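Club de robotique Anstead
Compte rendu de la réunion de l'équipe « Manipulation »
2019-12-24

Présents : les membres de l'équipe, le bureau du club. Excusés : deux membres du groupe vision.
Le compte rendu de la réunion précédente est adopté sans modification.

1. Avancement du projet Fudberg

L'exercice retenu pour la coupe Caltbridge porte sur la manipulation à deux bras d'objets souples : élastiques et bracelets à spirale. Le règlement demande de saisir une boucle sur la table avec un bras, de la présenter à l'autre, puis de la déposer dans une zone indiquée par le jury. Le groupe commande a repris la trajectoire d'approche. Les pinces descendent maintenant plus à plat, ce qui réduit les frottements sur le plateau.

Le nombre de démonstrations enregistrées depuis la rentrée est de 377. L'objectif fixé en début d'année était de 2000 avant la coupe. L'équipe constate qu'il ne sera pas tenu au rythme actuel. Deux propositions sont discutées : ajouter un créneau en soirée, ou limiter l'entraînement à deux types de boucles. La seconde est retenue à la majorité. On garde l'élastique lisse et le bracelet à spirale, toutes couleurs confondues.

Le groupe vision signale que les reflets sur le bois gênent la détection des boucles claires. Un essai avec un éclairage plus diffus est prévu. La pose d'une nappe mate est écartée pour le moment, le règlement ne précisant pas le revêtement de la table du jury.
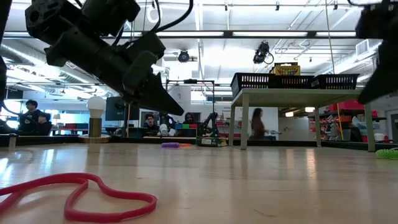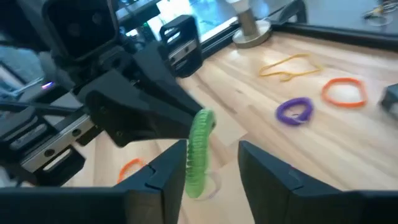 Plan de travail et boucles souples. Deuxième vue : bracelet à spirale vert tenu par une pince.

2. Saisie et passage d'un bras à l'autre

La prise par le haut de la boucle est conservée comme prise de référence. Le point faible reste le passage : quand le bracelet pend, son extrémité basse se balance et le second bras se ferme trop tôt. Il est décidé d'ajouter une pause avant la fermeture et de noter chaque échec dans le cahier d'essais, avec le type de boucle et sa couleur.

Un membre demande si l'on peut changer les doigts des pinces avant la coupe. Réponse du groupe mécanique : oui, mais les démonstrations déjà faites risquent de ne plus servir. Point reporté à la prochaine réunion.

3. Matériel et budget

La commande passée chez Aigner est incomplète, il manque 11 vis et un câble. Une relance sera envoyée par le bureau. Les bracelets déformés sont à retirer du lot et à remplacer.

Rappel : ranger les fournitures de dessin et les petites pièces avant chaque série d'essais, et laisser libre la zone devant les bras. Le dernier parti coupe l'alimentation et le signale sur la feuille de présence.

4. Inscription à la coupe

Le dossier Caltbridge est prêt, sauf la fiche technique des bras et l'autorisation parentale de trois membres mineurs. Il doit être déposé en janvier. Le club inscrit une seule équipe, de 13 personnes, accompagnateurs compris. Le transport des bras se fera dans leurs caisses d'origine.

5. Questions diverses

La clé de l'armoire n'a pas été retrouvée. Un double est demandé.
Le partage du dossier des enregistrements est à revoir, certains membres n'y ont pas accès.

À faire avant la prochaine réunion :
- groupe commande : pause avant fermeture, nouvelle série sur élastique lisse
- groupe vision : essai d'éclairage
- groupe mécanique : avis écrit sur les doigts de pince
- bureau : relance Aigner, dossier Caltbridge

Prochaine réunion en janvier, date envoyée par courriel.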